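Ticket: Label printer prints every second label blank
Status: Open (reopened twice)
Opened by: Murray Bolger
Site: Brevenano, back office
Device: Jerkau desktop label printer, USB
Software: Storkitz Labels

Initial report

Every second label comes out blank. The first is perfect, the second is a small white rectangle of nothing, the third is perfect. I sent a batch of 100 this morning and used up 200 labels getting it. The printer shows a green light throughout and seems pleased with itself.

Already tried, before anyone asks: turned it off, turned it on, turned it off for longer. Unplugged the USB cable and put it in the other port. Reinstalled the driver, which asked me to restart and then asked me again after I had.

Update 1

Support suggested running the gap calibration. You hold down the feed button until the light blinks, let go, and the printer is meant to push out a label or two while it learns where the gaps are. Mine pushed out five and went back to green. Test print: good, blank, good, blank. Ticket was closed as "resolved by calibration" while I was still typing my reply, so I have reopened it.

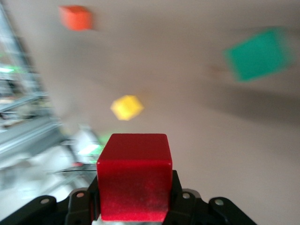
The light on the feed button has a code, and the quick start card gives it in four languages without agreeing with itself. One blink is "paper out" on the front and "ready" on the back. I'd settle for a solid red warning, something the plain, glossy red of that cube, that you could read from across a room and not have to time with a watch. What I get is green, with a short flicker when the blank goes through. I have written "flicker = blank" on the card in pen, so it is now correct in one language.

Update 2

Second suggestion was the label stock. We buy Moschos rolls and have done so for as long as we've had the printer. I swapped in the sample roll that came in the box and got the same result, only with nicer adhesive. Cleaned the gap sensor with a dry cloth too. There was a bit of label stuck near it and I had high hopes for that bit of label. No change. Ticket closed again, reopened again.

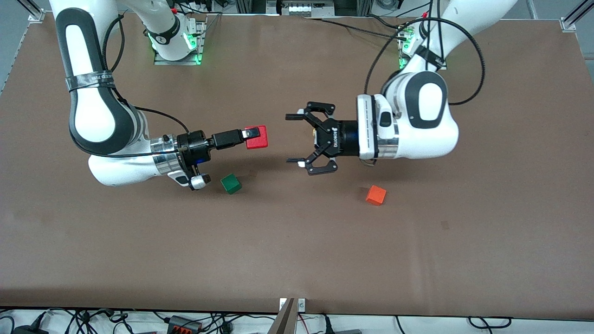
Update 3

Went through the print settings line by line. Label height in Storkitz Labels is set to 80 mm. Label height in the driver is also 80 mm. But there is a third place, under Page Setup – Advanced – Stock, and the gap there was set to the height of a whole label. So the software thinks there's a label-sized gap after every label and politely skips over it.

Set the gap to match the roll, clicked Apply, printed a strip. All good, no blanks. Closed the program, opened it, printed another strip: good, blank, good, blank. The setting had gone back to the old value.

Current workaround: change the gap by hand every time the program is opened, and don't close the program. There is a sticky note on the monitor that says DO NOT CLOSE.

Questions for support:
Where does Storkitz Labels keep the stock settings, and can I edit the file directly?
Does saving them need an admin account? Mine is a standard one.
Please leave the ticket open until I reply.

Auto-reply, 16 May 2026

Thank you for your update. Have you tried running the gap calibration?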